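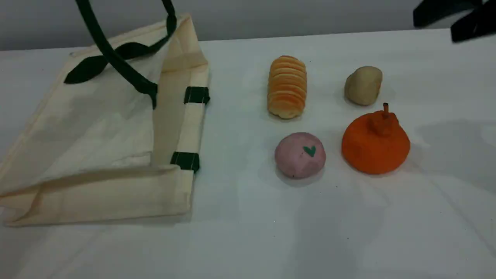

Canvas tote with green handles, plus some of the play food it has to carry.

The play food used to live in a plastic bin. The bin cracked in December, so I moved the set to a cotton canvas tote from Solstead. Capacity was never the issue. The pieces are small and light, and the bag would hold several times as many. What I wanted to know was how the handles are attached, as that is where my last bag failed.

That one was a Julent. It lasted 40 trips to my sister's place and back before one handle pulled out of the hem and took a strip of canvas with it. The load was almost nothing. The stitching was a single row, close to the edge, with no backing. 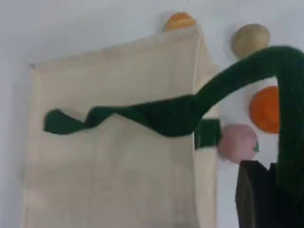 On the Solstead the handles are a dark green fabric, and each end finishes in a small tab sewn to the canvas. A tab spreads the pull over a wider area than a bare strap end does. I tugged each one hard by hand and saw no movement in the thread. It's a crude test, but the Julent would not have passed it when new.

Two complaints. The canvas creases as soon as it is folded and I don't plan to iron a toy bag. The handles are also long enough to drag on the floor when a small child carries it, so I may shorten them by 2 inches.

Packing order: the potato and other lumpy pieces go in first, the long bread piece stands up along one side, and the pink ball goes on top, where it gets asked for most. The bag then hangs on a Wunis hook by the door.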